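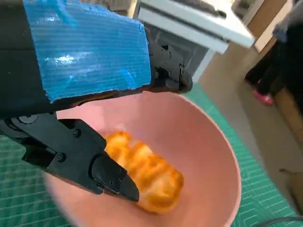 The parish of Ashby has this winter reviewed the arrangements under which residents may borrow household goods from one another, and I have been asked to set out my own view of the matter. The lending scheme began in June with 16 households and now has 93. Most of what is lent is plain and useful: ladders, folding chairs, a bowl of the kind shown at the head of this page, cake tins, garden forks. The difficulty has never been a shortage of goods. It lies in knowing to whom each item should be returned.

Under the present rules, a lender writes the particulars of the item on a card and the borrower signs it. Renato Huenchumán, who kept the cards until the new year, passed 255 of them to me in good order. A number concern items that have since been lent on to a third household without a fresh card. I regard this as a fault in the rules and attach no blame to the residents concerned.

I therefore propose that no item be lent for more than 5 weeks, and that lending on should require the written consent of the owner. Aksel Ásgeirsdóttir has suggested that kitchen goods be exempt, as they are often wanted at short notice - a dinner, a christening, a broken dish. I have some sympathy with this, but would prefer to see the same rule applied to all goods for one year before any exception is made.

Comments may be left beneath this post or handed to me in writing. Cards for items already on loan remain valid and need not be replaced.

Feb 7, 2019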